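Plornance grip-loss fault

The Plornance grip-loss fault is the common name for a failure in the Plornance tabletop manipulator, a two-finger robot arm built by the company Clivbridge for work in kitchens, laundries and test rooms. In the fault, the arm reports that it holds an object when its fingers are closed on nothing, or when the fingers press the object against a surface without lifting it. The arm then continues with its task. In most known cases the result was a dropped or dragged item. In one case a worker's hand was pinched, and after this the fault was treated as a safety matter.

The fault was first described by Nikola Zawadzka, a test engineer at the Nowakowski laboratory in Pindlow. It is sometimes also called "the false hold", mostly in the older service notes.

Background

The Plornance has a small camera at the wrist, which looks past the fingers to the work surface. It has no force sensor in the finger pads. To decide if an object is held, the controller uses two signals: the current drawn by the finger motor, and a comparison of wrist camera pictures taken before and after closing. If the motor current rises and the picture near the fingers has changed, the controller sets an internal value called "hold" to true.

This method was chosen by Clivbridge to keep the wrist light and the price low. It worked well with hard objects of one color on a plain table, and these were the objects used during most of the development. Soft and thin objects were tested later and in smaller number.

Discovery

The Nowakowski laboratory bought two arms for a study of cleaning and sorting tasks. Several of its work surfaces were tiled, because the laboratory wanted conditions close to those of a normal home. In July, Zawadzka saw in the log files that one arm had completed a full sorting run with every step marked as successful, although the target box was almost empty at the end.

Her first idea was a broken position sensor. The sensor was replaced and the problem came back on the same evening. She then repeated the run with the motor current recorded at a higher rate, and asked her colleague Przemysław Michalski to compare the current with the stored wrist pictures. In a series of 261 grasps, 50 were marked as held although the object had stayed on the surface. Almost all of these were grasps close to the edge of a thin or soft item.
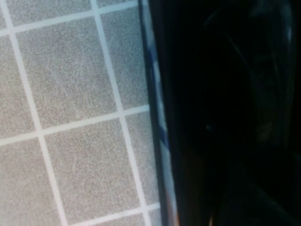
Wrist camera view over gray tiles with pale grout lines; the dark area on the right is part of the gripper.

Cause

The report written by Zawadzka and Michalski names three conditions which have to be present together.

The first is contact with the work surface. When the arm comes down a little too low, the finger tips rub on the surface while they close. The friction raises the motor current, and the controller reads this as the resistance of an object.

The second is the restricted view at the wrist. At close distance the gripper can cover a large part of the picture, and the space between the fingers may be dark or blurred. The comparison step must then rely on a small area beside the gripper. A small movement of a soft edge in this area is enough to count as a change.

The third is the surface pattern. On a plain table, a small movement of the wrist changes the picture very little. On tiles, the same movement shifts every grout line, and the comparison step can take this shift for the movement of an object. The report notes that the pattern alone did not produce the fault in any test – a grasp made at the correct height on tiles was judged correctly.

The height error itself had a simple origin. The arm measured the table height only once, at start-up, and in one place. A tiled surface is seldom fully flat, and in the laboratory the difference between two corners was enough to bring the fingers into contact.

The Pindlow incident

The only known injury happened some weeks after the first report. Dariusz Czarnecka, a technician, saw that the arm had left a cloth behind and reached in to take it away. He believed that the arm was in its carrying phase and would move to the box, as the status light showed. The controller, however, had reached its time limit for the carrying step and returned to the last grasp position to try again. The fingers closed on the side of his hand.

The grip force was low and he had only a bruise. The internal review found that the arm had not been stopped before he reached in, and that the written rule of the laboratory on this point was unclear. It also found that the status light took its information directly from the "hold" value. For this reason a false hold gave the people near the arm wrong information about what it would do next.

Response

Clivbridge at first answered that the arm was being used outside its intended conditions, as the manual spoke of "a flat and even surface". Barrett Pruitt, who led product support at the company, later withdrew this answer and agreed that the manual did not exclude tiles. A service note was sent to all registered owners. It asked them to stop the arm before any hand enters the work area, also when the light shows that an object is being carried.

A software update followed. It brought these changes:

The table height is measured in four places, and again after any contact which was not expected.

After closing, the fingers lift by a few millimeters and the motor current is checked a second time. If the current falls to its idle value, "hold" is set to false.

The status light shows a separate color when the controller is not certain.

The arm does not repeat a grasp without a confirmation from the operator.

The second check makes each grasp slower. Some owners complained about this, and a later version allows the check to be turned off for hard objects. Zawadzka has criticized this option in a comment to the report, because the operator must decide in advance what kind of object will come.

Later work

Facundo Rivadeneira repeated the tests with the updated software on tile, wood and steel surfaces. He found no false hold on wood or steel. On tile there were two, both with a very thin cloth which stuck to one finger and was in fact lifted for a short moment before it fell. He suggested that these should be counted as dropped objects and placed in a different group. The laboratory has kept them in the same list, with a remark.

A version of the arm with force sensors in the finger pads was announced by Clivbridge. It uses a different wrist, and the pads can not be fitted to the older model.

See also

Grasp detection
Protective stop
Wrist-mounted camera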